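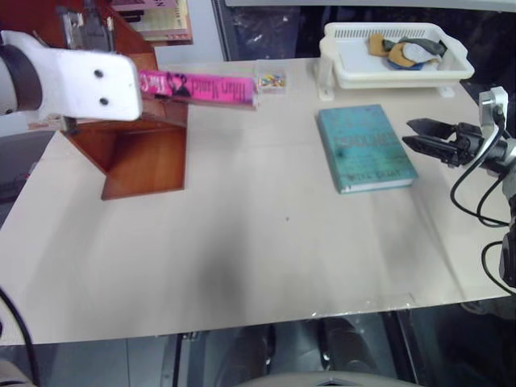 Pink Thomas Mann and the wooden stand.

Friday, June 21, 2019

Adhesive trials, spine repair. Batch 14 of the wheat starch paste made up to Dreßler's ratio, strained twice, left covered overnight. Consistency better than the April batches, no lumps on the brush. pH strip read neutral.

Peel test on the Mirnia tissue, lining strips 31 mm wide, pressed under board. Strip A let go at 984 g. Strip B tore in the tissue before the joint moved, so no value for the paste. Repeat B with the heavier tissue when Getsemaní has cut more.

PVA/paste mix: still too stiff at the joint. Hywel wants a lower proportion of PVA. I would drop it altogether for anything sewn and keep it for glued paperbacks only. Not settled.

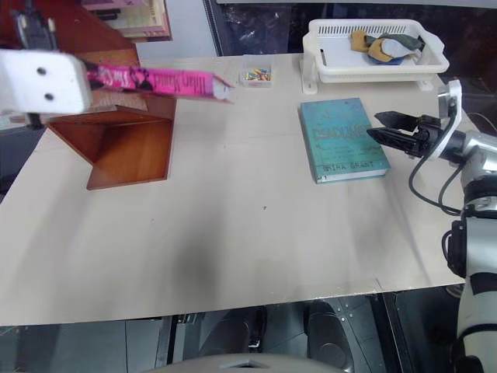
Same book, over the stand. Magenta cover, black lettering on the spine.

Humidity in the press room drifted up after lunch. Logger 2 disagrees with the wall dial again; use the logger. Gitau to check the dial against salt solution.

Tultton board: grain direction marked wrongly on the wrapper. Bend a corner before cutting. Two covers already warped from this.

To do: label the paste jars, order blotters from Nukora, ask Elibariki for the old peel figures.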